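Zollovon puts a robot on kitchen cleanup at its Jodham office

May 1, 2019

14 shares | 3 comments

Zollovon has started using a two-armed robot for part of the cleanup in the staff kitchen at its Jodham office, where 175 people work. The company says no jobs are being cut, but the change has moved hours around for the people who used to do the work by hand.

The trial began in February. Until then, a kitchen attendant from Gundell, the contractor that cleans the building, spent most of each afternoon on dishes. That shift has been shortened, and the attendant now does the meeting rooms and restocks supplies on two floors. Pay stays the same through the end of the trial, according to a notice sent to staff.

The robot was supplied by Janjua, which also trains the people who work next to it. So far 19 employees have taken the course. It covers where to stand, how to stop the arms and what to do if a dish is dropped. Anyone who hasn't taken it is asked to stay out of the kitchen while the robot is on.

Speed is still a problem. A rack that a person can clear in a few minutes takes the robot 20, and glasses are still done by hand. Staff have also been told to scrape their plates and keep bags off the floor.

In a staff survey, 92 people answered. More than half said they hadn't noticed a difference in the kitchen. The most common complaint was about losing access to the sink after lunch. Zollovon plans to move the robot's hours to later in the day and will decide this summer whether to keep it. 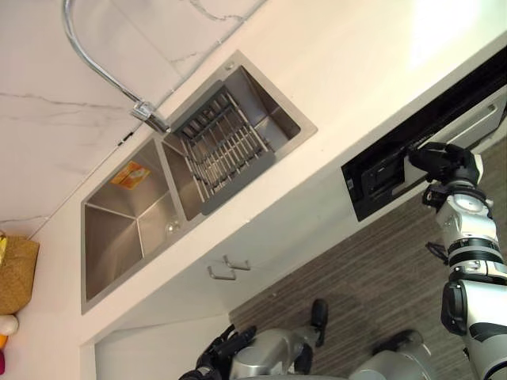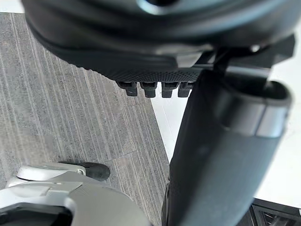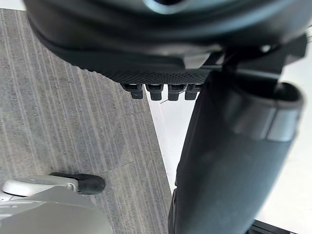
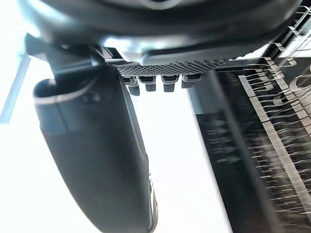

The robot in the kitchen at Zollovon's Jodham office. The first picture shows the sink and counter; the other three are close views from the gripper.

3 comments

deskbythewindow
Same pay "through the end of the trial." And after that?

mt_harrow
We had something like this in our warehouse. The training was good but it took a long time before people trusted it.

Kettle44
20 minutes for one rack? I'll wash my own cup, thanks.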